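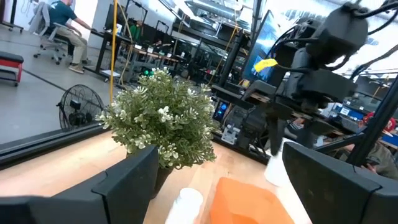 Mihret Fikre objected early in the study that a plant on a shared table is only noticed when it is in the way, and this section takes that objection as its starting point.

4.2 Small greenery on shared worktables

Of the 53 respondents at the Vellbridge site, most worked at tables that had been cleared at the end of each day under the former housekeeping rule. The revised rule allowed one planted container to remain on a table overnight, together with cups and other small items in current use. Artificial plants were allowed on the same terms as living ones. The site office had asked for this provision, as parts of the building receive little daylight and watering duties had lapsed in the past.

Respondents were asked to rate their table on ease of clearing, ease of wiping, and general appearance. Ratings for appearance rose under the revised rule. Ratings for ease of wiping fell slightly, and the written comments place the cause with the cups more often than with the plants. A planter was usually lifted once and set back. Cups drifted toward it and stayed there, and several respondents described the plant as a kind of marker for where cups could be left. We refer to this pattern below as clustering.

Figure 3. Planter and white cups on a light wooden tabletop. The orange planter is translucent and holds a small, bushy green shrub.
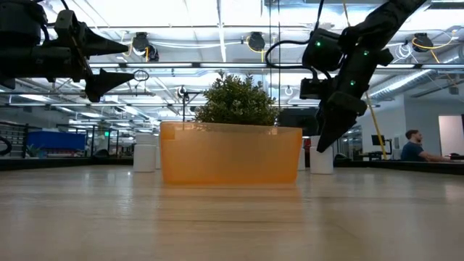

Clustering, Krešimir Stojanović argued when the results were first circulated, should be treated as useful, for a table with one crowded patch is easier to work at than a table with cups along every side. The comments support him in part. Respondents who shared a table with one other person tended to agree, while those at the larger tables reported that the patch grew during the day and was left for whoever came last.

The color of the container drew more remarks than we had expected. Bright planters were said to be easier to find and return to their place after wiping — dark ones were mentioned mainly as being dull. We did not vary color in a planned way and draw no finding from these remarks.

Leaf type was mentioned by only 8 respondents. Dense, small-leaved plants were preferred to trailing ones, which were said to catch on sleeves and papers. No preference between living and artificial plants could be established from the ratings, although the written comments on the subject were at times strongly worded. The comparison with the Furnudham site, where no cups may be left out after 5 p.m., is taken up in Section 4.3.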